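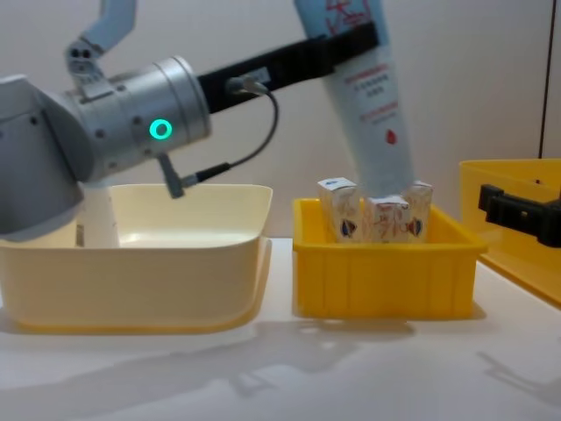

4. Setting out the sorting place for tubes and small boxes

This section explains how to prepare a table for sorting bathroom and first-aid goods with the Zurkeo container set. Please read it to the end before you put anything on the table. If you have only the small set, begin at 4.3.

4.1 What you need

One large cream basin with a wide rim.
One small yellow bin with ribbed walls.
One yellow tray with sloped sides and a handle hole.
A table with a flat, light-coloured top.
A dry cloth.
The goods which you want to sort, for example tubes of cream or toothpaste, small cartons and round containers.

The order number of the whole set is 527. The yellow tray can also be ordered alone under number 966.

Note: The cream basin from the older Phelan set has a narrower rim, but it can be used in the same way.

4.2 Placing the containers

1. Wipe the table with the dry cloth. Crumbs and grains of sand under a container will make it slide.

2. Put the cream basin on your left side. It is the largest piece and it should stand with its whole bottom on the table.

3. Put the yellow bin in the middle, directly in front of you. Leave a gap between it and the basin, wide enough for your hand.

4. Put the yellow tray on the right side. Turn it so that the handle hole is at the back.

5. Press lightly on the rim of each container, one after the other. If one of them rocks, lift it and wipe again.

Caution: Do not push the table against a radiator. The containers are made of plastic and the walls can lose their shape.

If you are left-handed, you can exchange the basin and the tray. The yellow bin always stays in the middle. 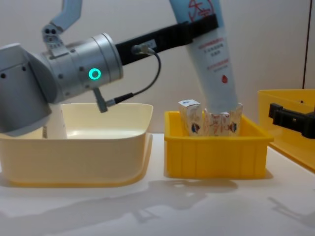

Čestmír Pešek

4.3 Filling the yellow bin

The yellow bin is for goods in small cartons and for tubes. Start with the cartons, as they give the tubes something to lean on.

1. Close the top flaps of every carton. A carton with creased flaps can still be used, but flatten the flaps with your thumb first.

2. Stand the cartons upright in the bin. They should not be pressed together so strongly that the paper bends.

3. Leave a free space between the cartons. A tube needs a place for its lower end.

4. Take the tube by its middle, where it is neither too thick nor too thin. Hold it softly – a squeeze tube that is pressed hard will open by itself if the cap is not tight.

5. Lower the tube slowly between the cartons with the cap down. Tilt it a little on the way, then the cap will find the gap more easily.

6. Let go only when you feel that the cap is on the bottom of the bin.

Note: Very tall tubes will stand out above the rim. This is allowed, but not more than one such tube in each bin. Two tall tubes on the same side can turn the bin over when it is carried.

Caution: Check the cap of each tube before step 5. Cream on the cartons is difficult to remove and it makes the printed text impossible to read.

4.4 Using the cream basin

Round and cylindrical containers go in the basin. Stand them near the wall, with the label turned to you if possible. The middle of the basin stays free, so that you can put down an item for a moment when you are not sure where it belongs.

Do not put glass and heavy metal cans together in the basin. For cans we recommend the Drilleck box, see section 6.
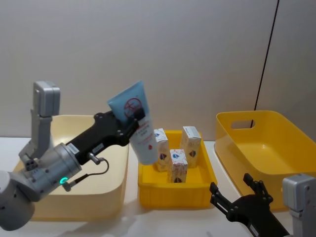

4.5 Using the yellow tray

The tray stays empty until the other two containers are ready. After this you use it for everything that must be looked at again: goods with an old date, opened cartons, and tubes without a cap. Lay these items flat and do not put one over another.

1. Read the date on each item in the tray.

2. Return the good items to the bin or to the basin.

3. Take the remaining items to the pharmacy or put them in the waste, according to the rules in your town.

4. Wash the tray in warm water and dry it with the cloth.

Note: The handle hole is for hanging and for pulling the tray towards you. Do not carry a full tray by this hole only – use both hands under the bottom.

4.6 If something does not fit

The tube falls to the side: move one carton closer to it, or choose a shorter tube.
The cartons lean: this does no harm as long as they stay under the rim. If you want them straight, fill the gap with one more carton.
The bin slides when you pull a tube out: wipe the table again, or put the Kamis mat (order number 371) under the bin.

Continue with section 5, Labels and lids.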